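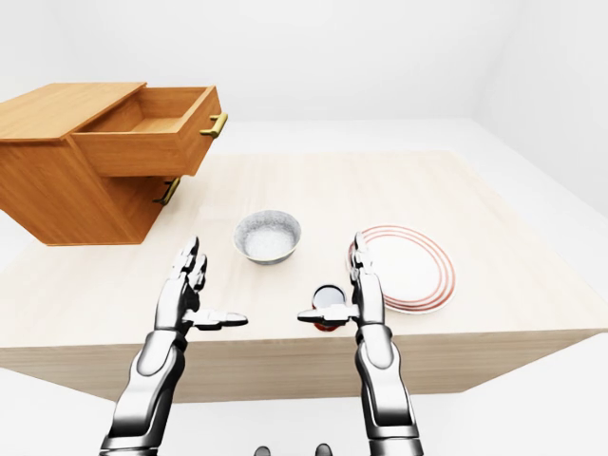
*A wooden cabinet with its upper drawer partly open.*

## Leaves, and what to do with the wretched things

Every autumn the two limes at the end of our garden in Gamholm drop everything they own on my side of the fence. A few notes from years of losing this argument.

**Rake on a still day.** Obvious, yes. I have raked in a gale twice and gave the neighbours a lovely carpet.

**Mow them if they're dry.** Set the blades high and leave the grass box on. Chopped leaves rot far quicker than whole ones, and the grass clippings help them along.

**Bag and forget.** Stuff damp leaves into old compost sacks, stab a few holes in the sides, tie the tops and shove them behind the shed. Most will be crumbly by the June after next. Plane and sycamore take longer and sulk.

**Keep them off the pond.** Net it before the first big drop. Fishing out black sludge in February is cold work and smells of drains.

**Leave some alone.** A heap under the hedge suits beetles and hedgehogs, and suits me too. Fulgencio Paredes two doors down calls this laziness. He owns a leaf blower.

**Gutters last.** Wait till the trees are bare or you'll be up the ladder again in a fortnight. Get somebody to hold the bottom.

Pine needles go in their own sack. They take ages, but blueberries like them.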